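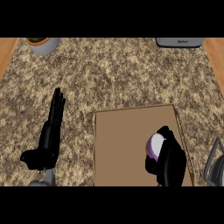

Speckled granite in tan and brown, with a potted plant in the corner

Countertop Sealing and Care: Frequently Asked Questions
Malabanan Stone & Counter
Last updated Jan 2, 2021

Does my granite need to be sealed?
Most granite does. Some dark, dense stones take in so little water that sealer just sits on top and leaves a haze. Do the water test first.

How do I do the water test?
Put a spoonful of water on the counter near the sink and leave it for 10 minutes. Wipe it off. If the stone is darker where the water was, it needs sealer. If it looks the same, check again next year.

Do you seal the counter when you install it?
Yes. Every granite top gets 2 coats in our Tumow shop before delivery. Marble and limestone are sealed in your home after the seams are filled.

What can I clean it with?
Warm water and a little dish soap. Dry it with a soft cloth. Do not use vinegar, lemon juice, bleach or scouring powder.

Can I put a hot pan on it?
Granite handles heat well, but the seam filler and the sealer do not. Use a trivet.

Can I keep houseplants on the counter?
Yes, with a saucer. Clay pots let water through the bottom and can leave a dark ring. The ring usually fades once the stone dries out, which can take a week or more.

There is an oil stain. What now?
Mix baking soda and water into a thick paste, spread it over the stain and cover it with plastic wrap. Leave it overnight, then scrape it off with a plastic scraper. Old stains may need several rounds.

How much is a resealing visit?
It depends on the size of the top. Call with the length and depth of each section and we will quote by phone. There is a separate travel charge for Sadska.

When are you closed?
We take no resealing jobs in the second half of November. Repairs continue as usual.

Who do I ask about a chip or crack?
Ramil Policarpio handles repairs. Call the shop and ask for extension 3023. Please have your order number ready.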